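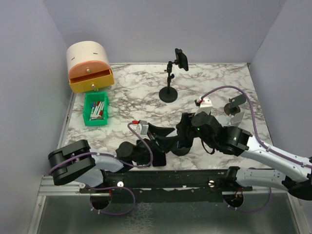
Flullton Field Archaeology Group
Minutes, April meeting, 7:30 pm

1. Opening
Bogdan Pawłowska in the chair. Last meeting's minutes approved with one correction: the Haltia trench is 2 meters deep at the north end.

2. Clodell shell midden
Algirdas Mockus gave a wonderful talk on the lab results. The group has now logged 1478 pieces of pottery, and 129 of them have the same comb pattern along the rim! He thinks the pots were made close by, with clay from the creek bank - several members would love to test that with a firing of their own. Questions ran well past the half hour.

3. Old survey maps
The Kröger family has lent us their maps of the lower field. Sheet 207 marks a ring of stones we had never heard of. Great excitement. Bogdan will ask the landowner if we can walk the site before the grass gets high.

4. Supplies
More finds bags and waterproof labels needed. Agreed.

5. Any other business
Algirdas offered to run the sherd drawing evening again. Yes please!

Meeting closed 9:10 pm.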